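Please Stop Answering Complaints With a Heart

November 11, 2021

I work for two days a week on the social media accounts of a small furniture company, Vencombe, and on the other days I do the same for smaller clients. So I read many comments. I read them in the morning before coffee, which is a mistake, and I read them again before I close the computer. After some years of this I have one strong opinion, and I would like to write it down while I am still angry enough.

Companies should stop replying to unhappy customers in public with small friendly phrases and then doing nothing.

You know these replies. A person writes under a photo of a nice lamp: "I ordered this in summer and I am still waiting." Under it the company writes: "Oh no! We are so sorry to hear this, please send us a DM!" and then comes a heart, sometimes two hearts of different colours. The person sends the message. In the message they are asked for the order number, which they already wrote in the comment. After this there is silence. If you open the same account a week later, you find the same person under another photo, and now they use capital letters.

I wrote such replies myself. I wrote hundreds of them, I think, in my first job in this country, for a travel shop that does not exist any more. We had a document with 18 prepared answers and we were told to change one word each time, so that it looks personal. My English was weaker then and I was grateful for the document. It took me a long time to understand that the customers could see it too. They scroll. They see that the woman before them received the same "Oh no!" and the man before her also.

In September I did a small exercise for my own interest. I took 200 public complaints under the posts of furniture and home companies, our own included, and I read what the company answered and what the customer wrote afterwards, if they wrote anything. I will not pretend this is science. I chose the accounts by hand and I read them on my sofa. But I was surprised how often the first reply made the customer more angry than the late delivery did. People can accept that a table is late. They find it harder to accept that somebody is cheerful about it.

The best answer I found in all of this reading was from Dahlgren, who sell shelves and are not famous for humour. A customer complained that the screws were missing. The answer was: "You are right, this batch was packed without them. We are sending screws today by post to everybody who bought it. If they are not with you on Friday, write here again and we will see it." There was no heart and no exclamation mark. The customer wrote back "ok thanks". I have looked at this exchange many times, and I showed it at Vencombe in a meeting, where it was received politely.

The objection I heard in that meeting is the one I always hear. They told me that the brand has a voice, and the voice is warm. I understand this. I like warm. My problem is with the idea that a voice must be the same in every situation. My grandmother was the warmest person in our street, and when somebody came to her door with bad news she did not speak to them in the way she spoke to children at a birthday. She put on the kettle and she asked what happened. I believe this was also her voice.

There is a second objection, which is more serious. The person who answers the comments often has no power to solve anything. She (it is very often she, and often she is young) cannot open the warehouse system. She cannot give the money back. She can only write. So she writes something kind, because it is the only tool on her table, and afterwards she is the one who receives the capital letters. When I say that companies should stop doing this, I do not mean that she should be told off. I mean that somebody above her should give her a password and a small budget.

At Vencombe we have tried this since last winter. The rule is simple. Whoever answers the comment can see the order, and can offer a refund for delivery without asking anybody. It was a fight to get it. The finance people were sure that everyone would start to complain for the free delivery. Maybe some did, I cannot prove the contrary. But the comments under our posts are calmer, and I sleep better, and I count this as a result also.

What I cannot get is agreement about the tools. In the same week when we got our small budget, we received an offer from Plurnuvden, which sells software that answers comments alone. I sat through the presentation. The software recognises that a customer is unhappy, and it selects a "level of empathy" between one and five, and it writes the reply in 2 seconds. The man who presented it was very proud of the 2 seconds. I asked if it can see where the order is. It cannot, but this is planned for later.

For me this is the wrong order of building things. They have made automatic exactly the part which was already empty.

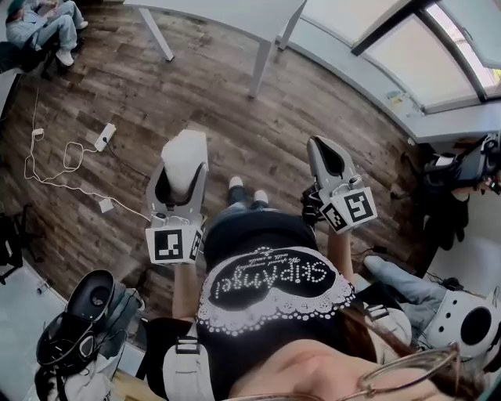

I should be fair and say that speed does matter. If a person writes at night and gets an answer in the morning, they are already softer than a person who waits for three days. On some accounts I manage alone, I am slow, and I know it costs something. A client of mine, the bakery Narkum, has only me and the owner to answer, and the owner is in the kitchen from 8 in the evening. So there we have agreed to write the truth in the profile: we read comments once a day, in the afternoon, and for a birthday cake please telephone. I expected that people would be annoyed. A few were. Most of them telephone.

This is perhaps the thing I would like to say most. A public reply is a promise, even a small one, and it is made in front of everybody who is reading. When a company writes "we will look into it", there are people who ordered the same table and did not complain yet, and they are watching to see if it is true. They never write anything. They do not appear in the monthly report, where we have columns for likes and for reach and for "sentiment", a number that goes up if the customer says thank you, including when she says it as a joke. I once saw "Thank you for ruining my Christmas" marked with green colour.

I do not know how to measure the quiet readers, and I am suspicious when somebody sells me a way to do it. But I was such a reader last spring, when I was looking for a bed for my mother. I went to three companies I liked, and before I looked at any bed I went to the comments under their newest posts. On one of them there was a row of hearts and apologies as long as my arm. I closed it. They will never know that they lost this bed, and their report for that month was probably very good.

So my request to people who have my job, and more to the people who pay us, is a modest one. Before you write the next warm reply, find out where the parcel is. If you cannot find out, write that you cannot, and say when you will know. Keep the hearts for the photo of the dog on the sofa, where they are welcome and where I will also put one.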